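Last checked in August. Applies to everyday tableware: glazed stoneware, melamine and other hard plastics, stainless steel and plated cutlery.

## Removing tape and sticker residue from plates, bowls and mugs

Adhesive comes off tableware in two stages, the backing first and the glue second. Most scratched plates are the result of trying to do both at once with a scouring pad.

### Identify the tape

| Tape | Backing | Method |
|---|---|---|
| Paper price sticker | Tears when dry | Soak, then roll off |
| Vinyl (electrical) | Stretches | Peel slowly, oil the residue |
| Cloth | Leaves threads | Peel, oil, leave, wipe |
| Masking | Goes brittle with age | Soak, plastic scraper |

Vinyl tape shrinks over time and leaves a line of soft glue along each edge. The line picks up dirt and looks like a stain in the plate. Treat it as glue.

### Peeling

1. Let the plate reach room temperature. Tape peeled from a cold plate tends to break.
2. Lift one corner with a fingernail or the edge of an old plastic card. Do not use a knife on plastic.
3. Fold the tape back on itself and pull low and flat, close to the surface. A pull at 90 degrees lifts the backing and leaves more of the glue.
4. If the strip snaps, start again from the opposite end. Small fragments left in the middle are easier to soak than to pick.

For stubborn strips on stoneware, a hairdryer on the low setting for a few seconds is enough. On plastic use warm water only. Thin plates can warp, and a warped plate rocks on the table for good.

### Removing the glue

Rub in a few drops of cooking oil with a finger, leave for 9 minutes, then wipe with a dry cloth. Repeat once if needed. Wash with hot water and washing-up liquid, or the oil film will hold dust.

Bicarbonate of soda mixed with a little oil works on old residue – test it on the underside first. Glossy plastic shows fine scratches more readily than matt, and bright colours show them most of all. Drita Mujić, who sent in the oil and bicarbonate mixture, uses 2 parts bicarbonate to one of oil.

Not recommended on anything used for food:

- nail varnish remover (clouds many plastics)
- white spirit (the smell stays)
- steel wool

### Mugs

Stickers near the handle are awkward to reach with a cloth. Lay a strip of wet kitchen paper over the sticker, press it down and leave it until the paper label darkens. Plastic-coated labels do not absorb water and should be treated as vinyl.

### Cutlery

Gold-coloured spoons are usually plated or coated, and the finish is thin. Use oil and a soft cloth, with no bicarbonate. Plain stainless steel tolerates almost anything short of steel wool. Soak the two separately so that forks do not rub against the coated pieces.

### Checking the surface

Tilt the plate towards a window. Residue shows as a dull patch in the reflection, and a scratch shows as a thin line that stays put when wiped.

Orange plate with two strips of tape, and tape-like strips on a glossy orange surface at close range:
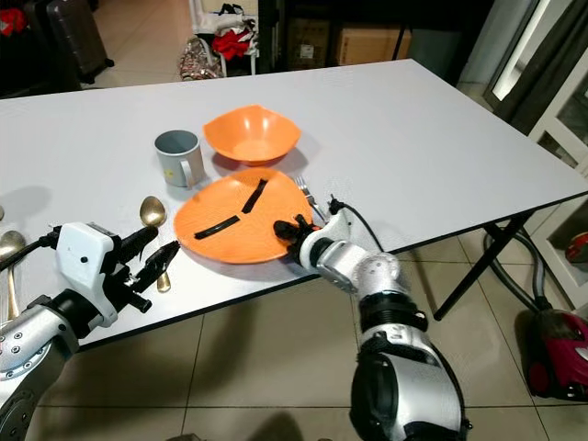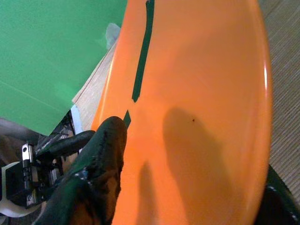
Once the surface is clean, dry it fully before stacking. Traces of glue will bond two plates under the weight of a stack, particularly in a warm cupboard. If this has happened, stand the pair in warm water and twist. Do not lever them apart at the rim.

Labels that have to stay on for a while should go on the underside, inside the foot ring, where any residue is out of sight and away from food. Fold over one corner before sticking to leave a tab.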